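Progress Report to the Kendemero Fund
Project: Teaching tidying and kitting tasks at the Drorkesik returns center
Submitted by Ruth Flores, operations
September 6, 2018

Where we are

You asked for a plain account of the second stage, so I will start with the part you may like least. No robot is doing any work for us yet. The arm from Beletti is bolted down, powered and passed for safety, and it is waiting on software. The software is waiting on demonstrations, which our own people are recording by hand. That is where nearly all of the labor under this grant has gone since the first report.

The original plan gave recording 30 working days. We have used 60 and Tsolakis, who train the model, say they want more. I asked them how much more and got a long answer without a number in it. I have asked again in writing.

What the work consists of

Staff who used to sort and repack returned household goods now spend part of each shift at a recording table. They hold a gripper in each hand and do a piece of the old job with it: take things out of a basket, put them in a basket, fold, set straight, move on to the next one. Then the items are reset and they do it again. The recordings go to Tsolakis overnight.

The task that has eaten the most time is the divided basket. By hand, an experienced sorter fills one without looking. With grippers the same person slows down badly, because two stiff fingers are a poor trade for five good ones and the compartment walls get in the way. Soft items are the worst. A cloth can be picked up easily enough, but getting it to lie flat in its own section is another matter.

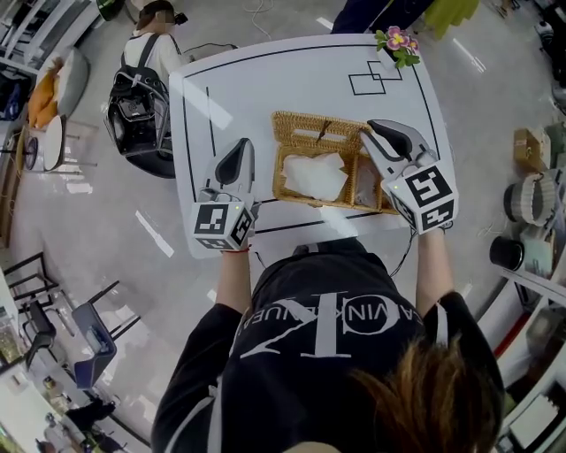 Basket task at the recording table, one gripper in each hand.

Tsolakis accepted 100 basket recordings in August. I don't have much faith in that figure as a measure of progress. Their acceptance check looks at whether the tracking data is clean and the file is complete. It does not ask whether the basket would pass our own packing check, and when I went through a handful with the shift lead we disagreed with them on several. We have asked for our packing standard to be written into their check before the next batch. They have agreed in principle. I will report it as done when I see it.

What it has changed for staff

The proposal said the project would "relieve staff of repetitive work." So far it has added to it. Sorting returns is repetitive, but the goods vary and people talk while they do it. Recording the same basket all morning does neither. Several people told me at the August meeting that they would sooner be back on the line, and two have asked to come off the recording rota altogether. I granted both requests.

Sore wrists and thumbs came up at the same meeting. We had not budgeted for this and should have. Sessions are now shorter, with a break away from the table between them, and people swap between recording and resetting. That cut our daily output of recordings, and Tsolakis complained. I left the change in place.

There is some good to report. A few of the younger staff like the work and have become fast at it, and one of them caught a fault in the left gripper's tracking before the Tsolakis technician did. The people doing the recordings know more about what the machine will find hard than anybody who wrote the proposal, me included. I would like the grant to recognize that. At present they are paid at the sorting rate for what is plainly a different job, and I am requesting permission to move money from the travel line to pay a supplement for recording hours.

The question I get most is whether people are training their own replacement. I have told them that no positions will be cut during the grant period, since that is in our agreement with you. I can't tell them what happens afterward, and I won't guess. If Kendemero has a view on this, the staff should hear it from you directly.

Money

Spending on equipment is on budget. Spending on labor is over, for the reasons above. Overtime on the line accounts for most of it, as somebody still has to sort the returns while their coworkers are recording. Detailed figures are in the attached sheet.

What was not done

The side-by-side trial of arm and human sorters has been moved to the next stage. There is nothing to compare yet.
The visitor day has been postponed. I would sooner not invite people to watch an arm stand still.
The staff survey went out late and the replies are still coming in.

Next stage

We will finish the basket recordings under the revised packing check, then stop and let Tsolakis train on what they have. I am proposing a hard decision point after that. If the arm can't fill a divided basket to our standard on the table, with our own goods, we should not move on to the line, and the remaining labor money should go back to ordinary staffing.

I would welcome your answer on the supplement before the next pay run, as the rota depends on it.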